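Nuchit folding set, data card

Two-arm folding of paper and cloth strips, teleoperated at Stadcombe. 700 episodes, 200 held back for testing. The policy trained on Stekia features needed 4 seconds less per fold than our baseline. Gripper force was not recorded.

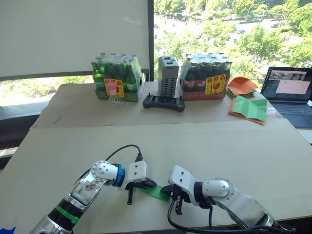 Dima Qudah asked whether the test split shares operators with training. It does, and a split by operator will follow in August. Send corrections to Teodor Stanciu.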